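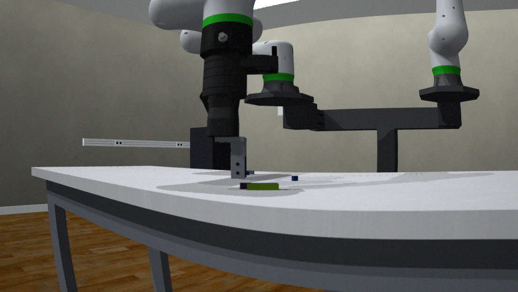 Print this page | E-mail this article
Search Sovum: enter a word or phrase

Rarketti (student robotics contest)

Rarketti is a yearly robot arm contest for school clubs, first run in March with 4 teams and now up to 97. I was in it two years with the Gultell club, so forgive me if I get carried away!

Everything happens in simulation. Each club gets the same pair of arms and a table with small blocks on it, and writes code to pick things up and set them down again (harder than it sounds, trust me). A full run is worth 200 points. Our best was 71, and we went out for pizza over it.

The scoring program is called Lò. It takes points off for dropped blocks and for arms that bump each other, and ours bumped a lot. Clubs can send in as many runs as they like before the deadline, and only the best one counts.

Last updated 2/16/18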